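乾燥豆を水でもどす方法(ひよこ豆、白いんげん豆、赤いんげん豆)

私はフィンランドから日本に来て、料理教室の手伝いをしながら暮らしています。日本語はまだ勉強中ですので、少し変な表現があるかもしれません。お許しください。このページでは、乾燥した豆を水でもどして、ゆでて、冷凍するまでの手順を書きます。缶詰の豆は便利ですが、私の家では毎週たくさん食べますので、乾燥豆を買うほうが合っています。

用意するもの

乾燥豆 400グラム
水 2,000ミリリットル(もどすため)
塩 小さじ2
大きいボウル
厚い鍋(4リットル以上入るもの)
ざる
冷凍用の袋

ボウルは、思っているより大きいものを選んでください。豆は水を吸って、もとの2倍以上にふくらみます。私は初めてのとき、小さいサラダ用のボウルを使いました。朝起きると、上の豆が水から出ていて、半分だけ固いままでした。材料はガラスでもステンレスでもいいです。塩を入れますから、アルミのボウルは私は使いません。

1 豆を選ぶ

平らな皿かお盆の上に豆を広げます。小さい石、割れた豆、しわが多い豆、色がとても違う豆を取ります。日本で売っている豆はきれいなものが多いですが、輸入の大きい袋には時々石が入っています。私はRautiainenという店のひよこ豆をよく買います。800グラムの袋で、二回に分けて使うのにちょうどいい量です。一度、この袋から麦の粒が出てきたことがあります。それからは必ず広げて見ています。

古い豆は、何時間水に入れてもやわらかくなりにくいです。袋に収穫の年が書いてあれば、できるだけ新しいものを選びます。書いていないときは、よく売れている店で買うのが安全だと思います。

2 洗う

豆をボウルに入れて、水をたっぷり入れ、手でやさしく混ぜます。お米のように強くとぐ必要はありません。皮が破れると、ゆでるときに中身が出てしまいます。水を捨てて、もう一度同じことをします。水がまだにごっていたら、三回目もします。

3 塩水につける

洗ったボウルに新しい水を2,000ミリリットル入れて、塩を小さじ2杯入れ、よく溶かします。それから豆を入れます。

塩を入れると豆が固くなる、と私の祖母は言っていました。私も長い間それを信じていました。でも、料理教室のドロタさん(Dorota Rutkowska)に教えてもらって試したら、塩水のほうが皮がやわらかくなって、破れる豆も少なかったです。今はいつも塩水です。塩をひかえている人は、ふつうの水でもできます。その場合は、ゆでる時間が少し長くなることがあります。

水は冷たい水道水でいいです。お湯を使うと早いですが、私は味が少しぼんやりすると感じますので、急ぐ日だけにしています。 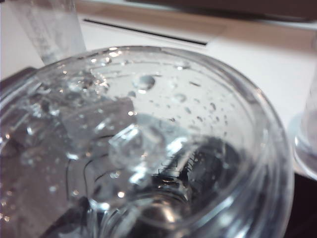
つける時間は豆の種類で変わります。私の台所での目安は次のとおりです。

ひよこ豆 10時間から12時間
白いんげん豆 8時間から10時間
赤いんげん豆 8時間から12時間
レンズ豆 つけなくてもいい

夜の9時につけて、次の朝の8時ごろにゆでるのが、私には一番楽です。夏は必ず冷蔵庫に入れてください。7月に一度、台所に置いたまま寝てしまいました。朝には白い泡がたくさん出て、すっぱいにおいがしました。全部捨てました。冬でも、暖房が強い部屋なら冷蔵庫のほうがいいです。冷蔵庫の中では水を吸うのがゆっくりになりますから、時間を二時間ぐらい長くします。

もどったかどうかは、豆を一つ取って、包丁で半分に切るとわかります。切ったところの色が中まで同じなら、大丈夫です。まん中だけ色が濃い、または白っぽい粉のようなところが残っているときは、もう少し待ちます。

朝に時間がなくてゆでられないときは、水を新しくかえて、冷蔵庫に入れておきます。それでもつけはじめてから24時間以内にゆでるようにしています。

4 ゆでる

つけた水は捨てます。豆をざるにあけて、軽く洗い、鍋に入れます。新しい水を、豆の上に指の関節二つ分ぐらいまで入れます。ここではまだ塩を入れません。ローリエがあれば一枚入れてください。

中火にかけます。沸くと灰色の泡(あく)が出ますので、おたまで取ります。全部きれいに取らなくてもいいです。それから弱火にして、ふたを少しずらして置きます。

赤いんげん豆には大事な注意があります。この豆は、生や加熱が足りない状態で食べると、おなかが痛くなったり吐いたりすることがあります。必ず、強く沸いた状態で10分以上ゆでてから、弱火にしてください。低い温度で長く煮る電気鍋だけで作るのは危ないです。白いんげん豆も、私は同じようにしています。

弱火にしてからの時間は、ひよこ豆が50分から70分、白いんげん豆が40分から60分、赤いんげん豆が50分から60分です。豆の古さでかなり変わりますので、時計だけを見ないで、途中で食べてみてください(赤いんげん豆は、強くゆでたあとに食べてみます)。一粒ではなく、五粒ぐらい食べるほうが確かです。一粒だけやわらかくて、ほかは固いということがよくあります。

水が減って豆が見えてきたら、お湯を足します。冷たい水を足すと皮が破れやすい、と聞いたので、私はやかんにいつもお湯を用意しています。

5 ゆで汁の中で冷ます

やわらかくなったら火を止めて、塩を少し入れ、鍋の中で30分ぐらい置きます。すぐにざるにあけると、皮が急に乾いて、しわになってしまいます。

ひよこ豆のゆで汁は捨てないでください。フムスをのばすときや、スープのもとに使えます。冷蔵庫で二日、私はそのくらいで使い切ります。

6 冷凍する

水気を切った豆を、一回に使う量に分けて袋に入れます。私は150グラムずつです。平らにして空気を出し、金属のバットの上で凍らせます。平らだと、使う分だけ手で割ることができます。袋には豆の名前と日にちを書きます。凍ると白いんげん豆とひよこ豆は似ていて、私は何度も間違えました。

一か月以内に食べるのがおいしいです。使うときは、スープなら凍ったまま鍋に入れます。サラダに使うときは冷蔵庫でゆっくりもどして、出てきた水を切ってください。

うまくいかないとき

いつまでも固い
豆が古いか、水が硬いのかもしれません。重曹を小さじ4分の1だけ、ゆでる水に入れるとやわらかくなります。入れすぎると石けんのような味になります。トマトやレモン、酢は、豆が完全にやわらかくなってから入れてください。先に入れると、本当に何時間でも固いです。

皮がたくさん破れる
火が強すぎます。表面が静かに動くぐらいの火にします。赤いんげん豆の最初の10分は例外です。

圧力鍋を使いたい
鍋の種類で時間が違いますので、説明書を見てください。豆と水を合わせて、鍋の三分の一より多く入れないようにします。泡が出て、蒸気の穴がつまることがあります。

質問があったら、下のコメントに書いてください。返事は月曜日にまとめて書いています。次はこの豆を使ったスープの作り方をのせる予定です。

マルヤッタ(Marjatta Peltonen)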